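Left gripper fault: gallery

In February the humanoid at our Prothero office dropped what it was holding nine times, all from the left gripper and all during filing runs. It wasn't hurt and neither was anyone else, but a panel landing on a person's foot is a safety matter, so we stopped normal work and went looking for the cause. These notes go with the gallery for the other sites running the same hand.

The fault

The gripper closed properly, reported a good hold, then let go partway through the reach. There was no alarm. The log showed grip force falling to zero while the controller still read "closed". The right gripper never did it in the same period.

What we ruled out

Jui-lin Sin swapped the finger pads first, as they were worn. The drops carried on. Corentin Collet then went back to the previous software from Windero, with the same result. Two days went into those checks.

What we found

Efa Gwilliam noticed that the drops only came with the left arm out near full reach. The signal lead to the gripper had been routed too tightly at the elbow, and the plug was backing out by a hair when the joint straightened. The lead has been replaced with one that has more slack, and the plug now has a clip over it.

Rules until sign-off

Stay outside the arm's reach while it is carrying. Overhead line on for every run. One person at the stop button, doing nothing else. Haf Hopkin signs the sheet before power goes on.

We have set 400 reaches without a drop as the test for going back to normal work. Ismael Guerra is keeping the tally and will post the result.

Gallery
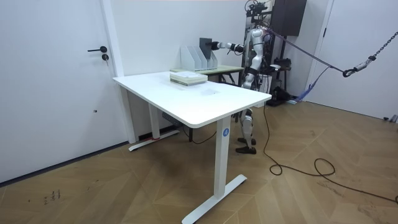
Left arm out over the desk, gripper holding a dark grey panel upright above the white file holders.

Questions about the lead or the clip can go to Efa.

Recent galleries
Plorum: new floor markings and gate
Doner cell: conveyor jam, 3 photos
Battery storage cabinet after repairs
Prothero office: moving day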